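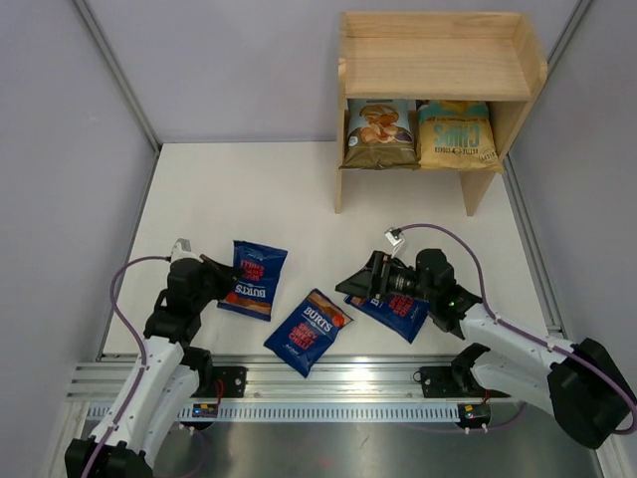

Thirumalai Nair replied:
Before anyone reinstalls Wokomard again, please find out whether the stream dies at the same place in the motion or after the same amount of time. Those are different faults and only one of them lives in software.

Ticket 1818
Queue: Hallness Robotics Club, shared bench
Opened: 19/03/2022
Subject: Left wrist camera freezes during shelf stocking, arm carries on regardless
Status: Closed, with one leftover (see end)

Original report
We're on the stocking task for the spring demo. Two arms, a wooden shelf, chip bags. The bags start on the table and are supposed to finish on the shelf, and for most of February they did. Since the last update the left wrist camera stops sending new pictures partway through a run. Wokomard does not consider this worth mentioning. It keeps the last good picture on screen with a green light next to it, and the arm continues toward wherever the bag used to be with the confidence of a man reversing a trailer.

The right arm is fine. The right arm has always been fine and we are all a little tired of hearing about it.

Already tried:
Restarted Wokomard. No change.
Restarted the computer. No change.
Reinstalled Wokomard. No change, and it lost our saved poses.
Dropped the camera to a lower resolution. No change, and now we can't read the bags either.

Log from a bad run:
cam_left: stream ok
arm_left: moving to PICK_A
cam_left: frame age 200 ms
cam_left: frame age 200 ms
arm_left: grip closed
arm_left: grip empty, retry 2 of 8

The frame age line never goes above 200. We took that to mean things weren't so bad.

Reply, Thirumalai Nair
200 is the cap. The field stops there. It could be a picture from breakfast.

Update
OK. That explains a lot of February.

Ran the place-or-time test. Parked the left arm at home with the camera streaming and went to lunch. Still live when we got back. Then ran the pick motion at quarter speed with no bag. Froze on the way out. Ran it again at full speed, froze at the same spot, as near as we could tell by waving a hand in front of the lens. So, place.

Reply, Thirumalai Nair
Then it's cable or connector. Swap the left and right cables at the computer end and leave everything on the arms alone. If the fault stays with the left arm, it's upstream of the swap.

Update
Swapped. The left camera's picture now shows up in the right camera's window and still freezes at the same spot. We also spent some time debugging why the right arm was picking with the left arm's view of the world. That one was us. Please don't put it in the handover notes.

Next we pushed the purple cable by hand with the motors off. Near the home pose, nothing. With the arm stretched out over the bags, a light pull close to the camera kills the stream instantly. The cable was tied down to the arm too tightly below the wrist, so the last stretch of the reach was being paid for by the plug. The ties were redone when we changed the gripper fingers, on the same afternoon as the update, and the update got all the blame.

Fix applied
Cut the tie nearest the wrist.
Gave the cable a bigger loop out to the side.
Retied it lower down with the arm at full reach instead of folded up at home.
Replaced the cable with the Zullano spare, as the old plug wiggled.
Put the resolution back.

Ran the stocking task until the bags began to look sorry for themselves. No freezes. Missed grips still happen on the Burts bags when they lie at a slant, but the camera is now watching live while we miss, so that goes in its own ticket.

Reply, Thirumalai Nair
Good. Turn on "stop on stale frame" under Safety. It's off by default. Also write down where the ties go, with the arm extended, so the next gripper change doesn't bring this back.

Update
Turned on. Tested by unplugging the left camera in the middle of a pick. The arm stopped and Wokomard played an alarm I didn't know it had.

Leftover: the saved poses. The backup is on the laptop in the Bošković lab, and the laptop wants a password. If you set that password, please come and find us. Until then we are re-teaching the shelf poses by hand, top tier first.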